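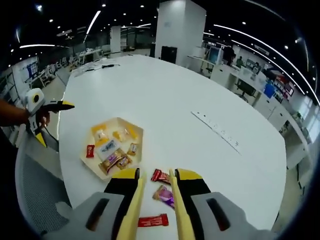
Why would a robot arm crush something it has been shown how to pick up gently?

Usually the arm is doing precisely what the recordings told it to do, and the recordings are wrong by a small amount.

It took us the best part of three weeks to get to that answer, and I promised several people at work I'd write it all down while I still remembered the order things happened in. So put the kettle on, I do go on a bit.

For anyone new to the blog, I work on the teaching side at a small outfit called Praklow, just outside Cisthorpe. We don't write code for every movement. We pick up a pair of hand-held grippers, one in each hand, and do the job ourselves over and over, and what the grippers record is what the arm learns from. The job this autumn was snacks. Wrapped bars lying on a table, a shallow hexagonal tray, and everything sorted into it nicely. I have handled more chocolate since September than in the rest of my adult life, and have eaten hardly any of it (hardly).

The grippers are a pair of Oseros, the ones with the yellow fingers, and I'm fond of them. They're light enough to hold all morning and you stop noticing them after a while, the way you stop noticing a good pair of scissors. The arm at the other end has fingers of the same shape on a much stronger body, and the bit in the middle that turns our fumbling into something the arm can use is called Kettani. I don't understand the inside of Kettani and I won't pretend to.

Everything was going beautifully until the first week of November. We'd had the arm picking up bars and putting them in the tray with a touch so light you could barely hear the wrapper. Then we trained it again with the newer recordings added, and it started pinching. Only a little at first. A bar would go into the tray with a dent across the middle and we'd say oh well, it was probably dented already, because by then they'd all been picked up so many times.

Then on the Saturday, when I'd come in to get some quiet running time, it took hold of a packet from the tray and simply kept closing. The packet went off like a party popper. I jumped, I said something I wouldn't say in front of my mother, and I hit the stop button. Crumbs everywhere! There was nothing in the way but the packet, and I was standing well back behind the line, so please don't worry. But I did stand there for a bit afterwards looking at the fingers and thinking about how many times that week I'd leaned in to straighten the tray.

We blamed the arm first, naturally. We took the fingers off, cleaned them and put them back. We checked the force limit, which was set to what it should have been in the settings file and was being ignored for very short grips, and that is a whole other fault which I'll come to. Then we blamed Kettani and put it back to the older version, and the arm pinched just as hard. Then somebody wondered if the bars had changed size, and I spent a cheerful half hour with a ruler and a box of them. They hadn't.

What found it in the end was pure boredom. I was sitting with the left-hand gripper in my lap waiting for something to load, squeezing and letting go, and I felt a tiny click at the base of one finger. If I squeezed on nothing, the fingers met properly. If I squeezed on a bar, one of the fingers leaned outwards a touch before it took the strain. A screw inside the housing had worked itself loose, and the sensor that measures the opening sits below that screw, so it hadn't the faintest idea. It was measuring where the finger ought to be. I put a metal block between the fingers, closed them on it and read the number off the screen, and it was out by 4 mm.

Now, 4 mm sounds like nothing. But think about it from the arm's side. I'm holding a bar, snug and gentle, and the recording says my fingers are closer together than they really are. The arm's fingers don't lean. It closes to the number it has been given and squashes whatever happens to be there. A firm bar will put up a fight. A packet with air in it goes bang.

The next job was working out how far back the trouble went. We had 2393 recordings by that point. Luckily there's a moment at the beginning of each one where you close the gripper on a block of known size, and those readings are kept with the recording. We'd been doing that check faithfully and nobody had been reading the results, me included. I would have sworn blind that the software looked at them. It filed them, very tidily, and that was all.

Going back through those readings, the left gripper had gone wrong in 700 of the recordings. Most had been out by the same amount the whole way through, so they could be put right by adding the missing bit back on. In 68 the finger was shifting during the recording itself, fine at one grip and wrong at the next, and there was no honest way to mend those. They went in the bin and I did them again, with a podcast on.

As for the force limit, that one bothers me more than the screw. The limit was only applied once a grip had lasted a certain time, to stop it tripping on little bumps, and a hard quick squeeze was over before it woke up. It should have caught the packet. It would also, I suppose, have been the thing standing between that gripper and somebody's finger. We've changed it so the limit counts from the moment of contact, and we now test it every morning on a cardboard tube before anything else gets switched on. It trips rather often on bumps. I can live with that.

Other changes, in case they're of use to anyone with a similar set-up. The screws in both grippers have thread lock on them and a line of paint across the head, so you can see at a glance if one has turned. The block check now refuses to start a recording if the reading is more than half a millimetre out, and makes a rude beep. And we straighten the tray with the arm powered down, every time, even when it's only one bar that has rolled a bit and it would take two seconds. I was the worst offender there and I've been told so.

I wrote to the Osero people about the screw and had a very nice reply asking which batch ours were from. I'll add a note when I hear more. In the meantime, if you have a pair of them, close one on something solid — a bar of chocolate is too soft, use a block of metal or a thick coin — and watch the base of each finger while you squeeze. Ours gave a click you could feel in your palm well before you could see anything move.

The retrained arm has been running since Tuesday on the corrected set. The dents have stopped. It did drop one bar down the back of the table, and I've still not been able to get at it.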